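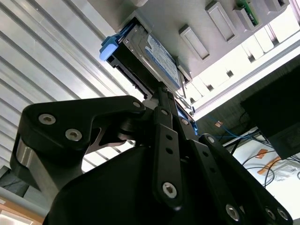

Shoeboxes, Tapes and Aunties: Keeping Your Family's Stories
Speaker notes, Halina Sadowski
Soddale Library, Jun 11, 2026
Talk runs 30 minutes, questions after

Opening

Start with the Surnen letter. Read it straight off, no introduction. It's the one where my grandmother complains for two pages about a hat and then mentions, in the very last line, that she got married on Saturday. Wait for the laugh, then hold up the envelope so the back row can see the stamp.

Say: I found this in a biscuit tin with a broken zip and a bag of foreign coins. I nearly threw the tin out! Ask who has a tin, a box or a drawer like that at home. (Hands up. It's usually most of the room.)

Then the promise for the evening: everyone goes home with one job they can do this weekend, and it won't cost anything.

Part one: the box

Tell them to resist sorting. I know, I know, sorting is the fun bit. But the order things were put away in can tell you a lot, and once you've made neat piles on the carpet it has gone for good. My grandmother kept a bus ticket to Baran tucked inside a christening card and it took me years to see why the two belonged together. Pause here and tell the christening story if we're running early. Skip it if we're running late, it comes up again in questions anyway.

Practical points, go slowly, people write these down:
Wash and dry your hands. Put the tea on another table.
Pencil only, on the back, near the edge, with the photo face down on something hard.
Leave the old albums whole if the pages are sound. Photograph each page first, then the single pictures.
Paper clips out, gently. Rubber bands too, and if they've gone hard, let them crumble off.
Write what you know and put a question mark after what you're guessing. "Uncle Piotr?" is a lovely thing to leave for someone.

Pass round the two sample sleeves. Get them back this time.

Part two: the voices

This is my favourite part, so watch the clock. Photographs wait. Aunties don't. If there is somebody you've been meaning to ask, ask them this month, on your phone, at the kitchen table, with the radio off.

Play clip 1, my aunt on the winter in Drurkov (the sledge, the goose, the priest). Let it run right through to where she starts singing. After the clip, point out that I ask only 4 questions in the whole recording, and one of those is whether she wants more cake. The best one was "what could you smell?" and she talked for ages, all about wet wool and paraffin. Try smells, try what was on the stairs, try who sat where at dinner. Dates come later, or they don't come at all and you manage.

If someone's memory is going, take an object along. A thimble did more for us than any question I'd prepared. Stop when they're tired.

Part three: keeping it all safe

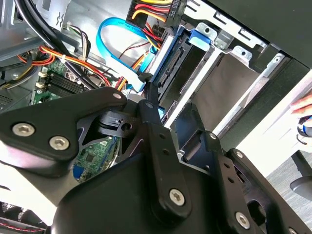 Scans and recordings need looking after just as much as the letters do, and this is where people start looking at their shoes, so be cheerful about it! My own collection is 360 scans and a great muddle of sound files, and it fits on something I can carry in a coat pocket. Point at the open desktop computer on the screen. Many of us have one of those under a desk with the only copy of everything inside it, and you hardly think about the inside until the case is off. So, make 3 copies. One on the computer you use, one on a separate drive in a cupboard, one in somebody else's house. My cousin has mine and I have hers.

File names. Show the bad one first (the one that just says "scan final new final"). Then the good one: year, surname, place, a word or two. If you don't know the year, put the decade. Same pattern every time, even when it's dull.

Open the cupboard drive once a year and check that a few files still play. I do mine on my grandmother's name day, with a cake.

Keep the originals as well. People do ask.

Handing it on

Short section. Tell them about the envelope marked "Read me first", one side of paper: what's here, where the copies live, who's who. Show mine, including the coffee ring.

Job for the weekend: choose one photograph, write down who's in it, and ring one person who might know more.

Questions, then tea. Handouts are by the door, and anyone who has brought a tin can open it on the long table. Clear that table before we start!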